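This site uses cookies to remember your preferences. Accept / Manage settings

Workshop notebook
Dec 27, 2022

Toiletries bench, first proper sort. Fatima Onyeka and me, plus a radio that only gets carols, two days past their use.

The Whiteley order arrived as one carton with everything tipped in together, so the morning went on separating things that should never have met. Toothbrushes are most of it. I had asked for 55. The packing note says 100, and I have stopped arguing with packing notes.

Decided to leave the wrappers on. Fatima wanted them off so the handles could be told apart at a glance. I pointed out that a bare toothbrush on a shared bench has a working life of one afternoon before it is used to clean a keyboard. Wrappers stay.

The wrapped ones slide, though. Stack more than a few and they set off for the floor on their own. Tried a shoebox lid (too shallow), then a mug (fell over, mug now chipped, sorry to whoever owns it). Gave up and let the bulk of them lie in a heap at the front.

The wire rack is better than it looks in the Temgate catalogue, where it is shown holding one tasteful bar of soap. Bottles go in first, for weight, and the brushes stand up behind or beside them. Brushes first and the whole thing leans. Long sleeves stick out of the top whatever you do, and Fatima says trimming them is cheating.

Wipes canister lives to the right of the rack. It keeps being taken to the sink and it keeps not coming back, so: right of the rack, please.

State of the bench when we stopped for tea:

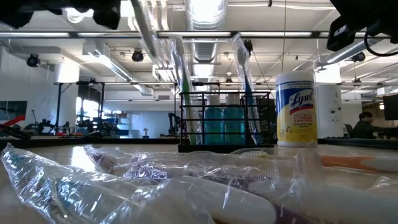
Still to do

- Second rack from Temgate. Quoted delivery is 8 working days, so February, going by last time.
- Find a tray with a lip for the loose brushes.
- Ask Whiteley about the extra ones before they ask us.
- Label the shelf. Fatima has the pen and isn't saying where.
- Replace the mug.

Back to top | Contact the workshop | © Dullova 2022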